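Teleop in sim before touching the real arms?
Forum: Teaching by Demonstration

sovach_fan
Hi all! I finally got the two-arm setup running in simulation and I'm having way too much fun. I drive both grippers with a pair of hand controllers (first try crashed my desktop, second one worked!) and record every run as a demo. Anyone else starting in sim, or do you go straight to hardware?

Ebbe Blomqvist
Straight to hardware, every time. Grab the wrist, move the arm where you want it, save. You feel the weight and the friction, and a controller gives you none of that. I did 2 months of sim demos on the Lemby and threw most of them out.

trendow42
Disagree, Ebbe! Hand guiding is lovely for one arm, but with two you run out of hands. And try hand guiding while the base is rolling through a door. Remote control wins there, easily.

Ebbe Blomqvist
OK, I'll give you the door. Doors are awful.

sovach_fan
Doors are exactly what I'm working on! Kitchen into dining room. I have 763 demos saved so far and I still love doing them. Couple of views from the head camera:
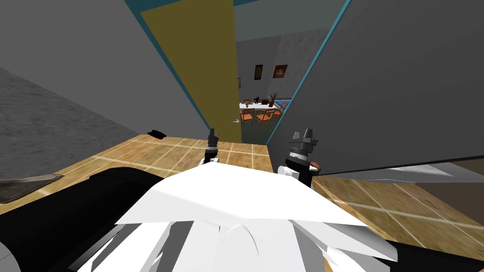
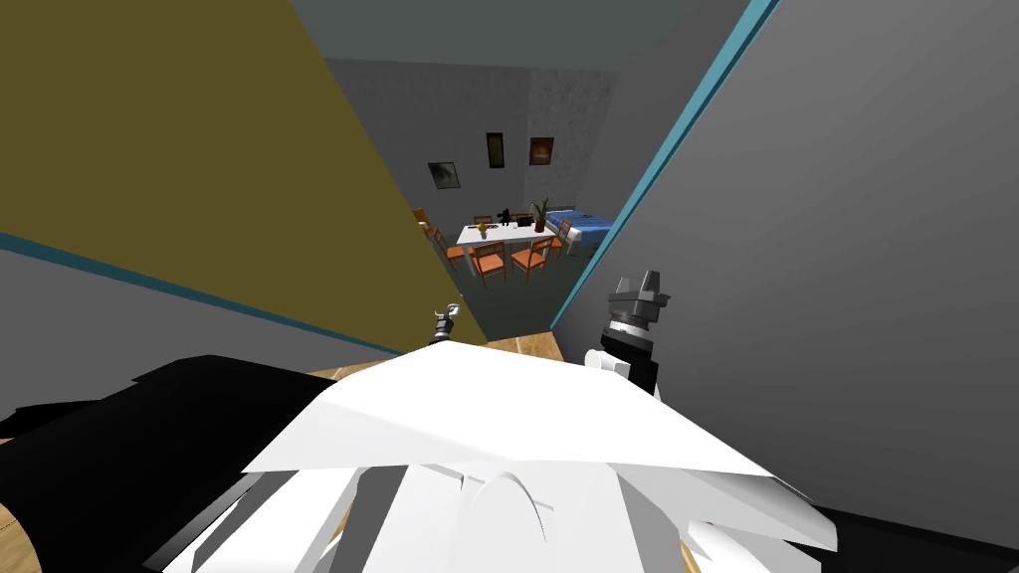

My trouble is speed. I slow way down in the tight bits, and I'm afraid the policy will learn to dawdle too. Do you trim the slow parts or leave them in?

trendow42
Leave them in, but cut the spots where you're completely stopped and thinking. Oh, and keep a few runs where you drift off line and recover, those are gold!

Ebbe Blomqvist
I'd throw out the drifting ones. Clean demos or none.

trendow42
Then how does it learn to get back on line??

sovach_fan
Ha, I'll train it both ways and post the curves in December.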